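Door opening joins the remote teaching sessions at Restard

The Restard teaching group has added doors to its list of household jobs, and the first set of hand-guided runs is already in. Operators steer a two-armed robot through a simulated home from their own desks, using a pair of hand controllers, and every movement of the arms and grippers is saved so that a learning program can copy it later.

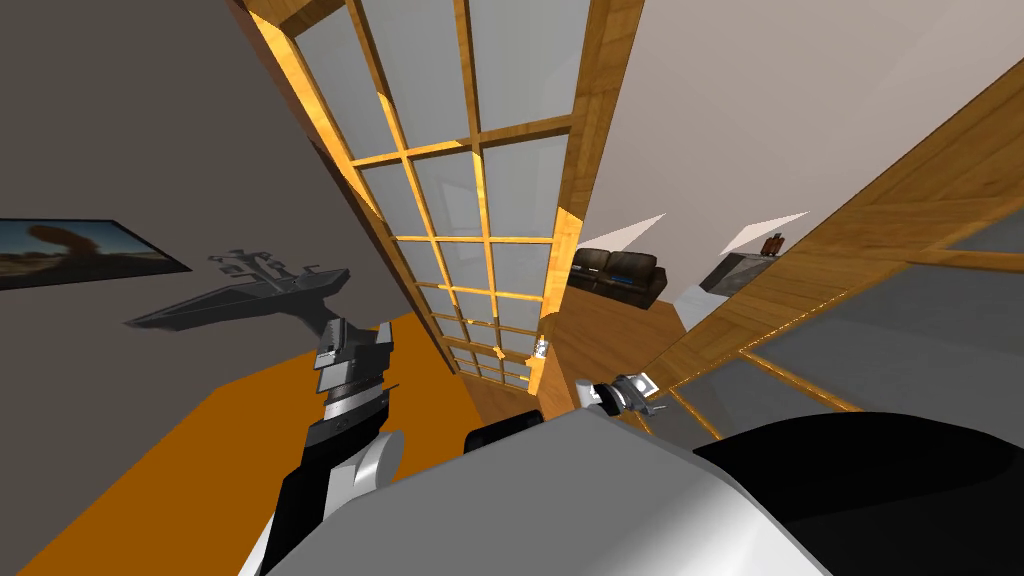
Sioned Rosser, who leads the sessions, has wanted doors in the set from the start. "People reach for a handle without a thought," she said. "Doing it through somebody else's arms makes you notice all the little choices, and I love that. You find out very quickly how you open a door!"

The group recorded 218 runs over 9 days, with two operators taking turns. Each run starts with the robot in a slightly different spot, so the person at the controls has to work out the approach afresh - left arm or right, straight on or from the side.
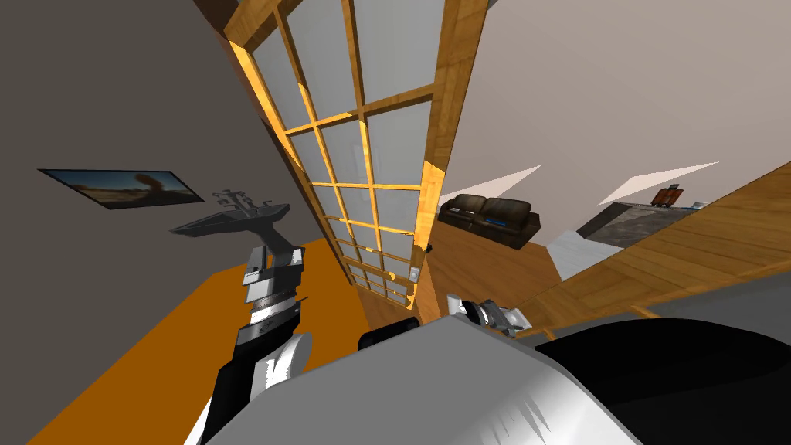

Eleri Beddoe took the morning turns and is thrilled with how much smoother the later recordings look. Her early ones were full of stops and second tries, and the group has kept a good share of them. A learner that has only seen perfect reaches tends to get stuck as soon as it drifts off line, so the clumsy recoveries are worth having.

Lining up the fingers is the slow part. Operators can switch to a view from the wrist for the last stretch, and most of them do. 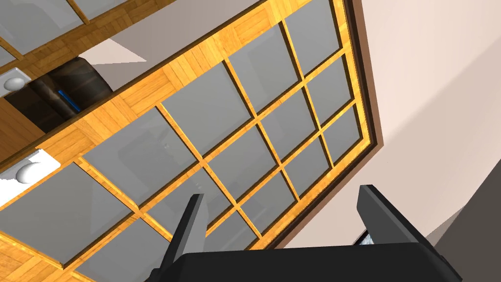

Rawiri Grimshaw, the other operator, prefers to pause there, square up the wrist and then close in gently. He has been trying out lower speed settings on the controllers, which he says make the final few centimetres far more pleasant to drive. 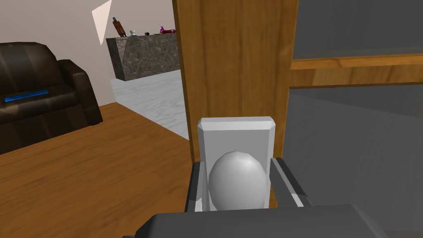

Training on the new runs begins this week, and the group hopes to share its first results in May. Drawers and cupboards are next on the list. Anyone with a steady hand who would like a go at the controls can put their name down with Sioned - no experience needed, and the practice room is open to newcomers on both remaining session days.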